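Notebook, March, breakfast bench
Project Plaltine, chores track

Back at the bench at 8:40 with coffee, and I want to get this down before Syafiqah comes in and starts moving plates again. The question we keep coming back to (and that Huguette asks me every single time she walks past the door) is whether any of this is ready to make somebody's breakfast. My answer as of this morning is still no, but it's a more interesting no than it was in the winter!

Toast first. We agreed on toast as the main chore, the whole thing, plate to slot to plate. Bread is a miserable object. It squashes, it tears at the crust if you pull at an angle, and two slices that overlap even a little want to travel together. I did 20 demos by hand with the gripper before lunch yesterday and my wrist is letting me know. Cyrill did another 20 after me and his are much smoother than mine, he comes in low and flat and lets the lower finger slide under the crust. Mine are all pinch. I think we should keep both kinds in, he thinks mine are noise. To be settled.

Of the policy runs on toast, 13 out of 20 ended with a slice fully down in the slot. The misses are nearly all the same miss: slice arrives tilted, one corner catches on the lip, the gripper keeps pushing as if nothing happened. A kid would feel that and back off. I went through the misses with Noémie and she wants to slow the last stretch way down, which would be fine, except then we're at a pace where you'd eat the bread plain just to get it over with.

The layout for today has the bread up front on the green plate, toaster over on the left, and the rest of the breakfast-and-dinner stuff along the back: green drink, chopsticks in the wire holder, the three kinds of beans in the divided tray, steak on the oval plate. The foam letters are still up on the black cloth and I'm leaving them, they cheer me up.

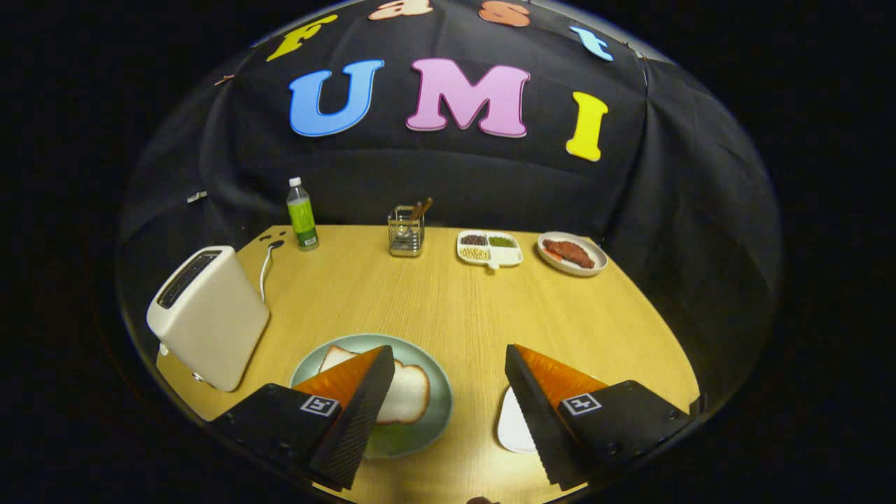 Page last changed: March, 4:15 pm, by Inès Courtois (typos only)

Left the stretch between the bread plate and the back row clear on purpose. Last week's layout had the tray right in the travel path and we got mung beans into everything – I was still finding them under the keyboard this morning. Anyway, with that strip open the move over to the toaster is short and boring, and short and boring is what I want.

Other chores, quick notes so I don't lose them:

Bottle. Standing up and by itself, pick and place is pretty much fine. Taking the cap off is a different story, you need something to hold the body, and with one gripper the whole bottle just turns. Parking that until we have a second arm to play with. Cyrill says Kisex will lend us theirs but he's been saying that for a while.

Chopsticks. Tried pulling one out of the holder by itself and the holder comes along for the ride. We could tape it down. I don't love taping things down, my mother's kitchen isn't taped down. Noémie says tape it now and worry about my mother later, which, fair.

Beans. Scooping is not happening this month. Moving the whole tray by its little tab is maybe happening. I got it to slide twice by hand without spilling and I'd call that a demo, though Syafiqah would call it luck.

Steak. Heavy end swings when you grab the other end. Need to grab closer to the middle, which means coming in from higher up. Haven't recorded any yet.

Talked to Angelovski on the phone about what their shop people want and it's a funny contrast. They don't care about toast at all, they want parts out of a bin and onto a rack, all day, same part. I told them honest numbers and they still sounded keen. One kind of stiff part on one rack is probably closer than one slice of bread in one toaster, and I keep having to explain this to people at home who think the kitchen is the easy version.

To do:
redo 2 of my worst toast demos, the ones where I bumped the plate
ask Cyrill to write down his low approach so we can all copy it
new bread, this loaf is drying out and it grips differently
label the layout photos properly, Inès is right about that
look at whether we can catch the tilted slice before the push

Huguette came by again at four. Told her still no. She took a slice of the spare loaf and went back upstairs.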